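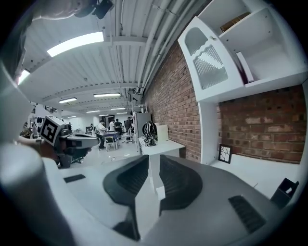 01/09/2022
Zarka, shelf tasks, notebook continues from the April calibration pages

Goal for the block: bring the book-placement set up to 600 accepted episodes. We started at a little over half of that. The rest of the household list (mugs, towels, drawers) waits until shelf placement is closed, per Jaruwan's plan.

Setup. Two hand-held grippers per operator plus the head camera. Marker cubes mounted and checked for play. The left unit had a slight wobble at the base of the cube, so I retightened it and redid the cube-to-jaw transform before recording anything. The new transform differs from the April one by less than a millimeter in x and y, and by 1.3 mm in z. I am keeping the new one. Anything recorded with the left unit before today should still be processed with the old file. Please don't overwrite it; the loader picks by date.

Clock sync: three hand claps in view of all cameras at the start of each session, then again at the end. Drift over a session was one video frame at worst. Fine for training, not fine for the contact timing study Bosman wants. I have written to them that they will need a hardware trigger.

Episode definition, restated because two people were cutting them differently:
Start – both grippers open, jaws clear of the work surface, still for one second.
End – object released, gripper retracted a hand's width, still for one second.
A regrasp inside an episode is allowed and gets the flag R. A drop ends the episode and gets the flag D. We keep D episodes in a separate folder. Do not delete them. 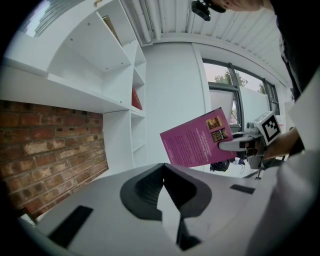 Grasp height is the main variable I want spread out. In the first batch nearly every grasp was at mid-spine, and the policy trained on it will not attempt anything else, even when mid-spine is blocked by the neighboring book. Operators now get a card before each episode with low, middle or high, and left or right hand. Paperbacks behave differently from hardcovers under this scheme. With the pink one pinched at a bottom corner, nearly all of the weight hangs off to one side of the contact, and any pad slip shows up as rotation before it shows up as translation. I want more of those. They are awkward for the operator and the insert takes longer, but the rotation is what the slip detector needs to see. Corner grasps on hardcovers are optional for now; the soft fingers fold under the heavier ones and the pads wear.

Pad wear: right unit, inner pad is polished near the tip. Replaced at episode 50 of the session. Cause is probably cloth bindings. Spare pads are in the second drawer, and there are four left. The Brider pads are stiffer and do not fit without filing, so leave them alone.

Tracking. Cube detection is good in the open and gets worse as the hand goes into a compartment. The usual failure is one face in view, steep angle, pose flips between two solutions. The flip is easy to catch offline (orientation jumps while position stays put), and the filter now rejects it and falls back on the gripper camera's own odometry for up to 13 video frames. Past that the episode is marked T for a manual look. I tried a longer fallback on old data and the drift at the jaw got larger than the thickness of a thin book, so it stays where it is.

Operator technique matters here. If the wrist is rolled slightly outward on the approach, a second face of the cube stays visible to the head camera almost until release. Jaruwan does this without thinking and her T rate is about a third of mine. I have added it to the instruction sheet as a recommendation. I don't want it made a rule, or all of our approach angles will come out the same. 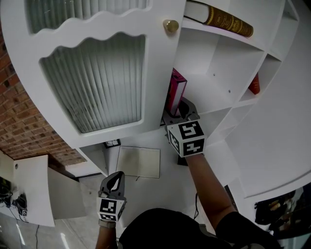 The other thing that helps is where the idle hand goes. When the left gripper is parked low beyond the desk edge, open and away from the shelf, its cube stays in the head view and gives us a steady second reference for the whole insert. When the operator lets it drop to the hip we lose it, and the bimanual episodes come out with a hole in one arm. Parked low over the desk is now the default for all one-handed inserts.

Cabinet door: the ribbed glass panels produce false corner candidates in the detector at some angles. They never decode to a valid ID, so there is no effect on pose, only on run time. Raised the minimum contrast setting one step. No real detections lost on the test clip.

Exposure: fixed at the lower setting for the window side. Auto exposure was pumping each time the gripper turned from the shelf to the window, and the first video frames after the turn were too bright to use.

Storage: the local disk had 900 GB free at the start. Offload to the Javovdale server overnight, checksum, then clear. Do not clear before the checksum log is written.

Open items
– Recut the first batch to the new start/end definition.
– Print new cards with diagonal inserts added.
– Check whether T episodes cluster by compartment. I suspect the narrow ones.
– Jaruwan to rerun the slip labels with rotation threshold at 4 degrees, currently 6.
– Order pads.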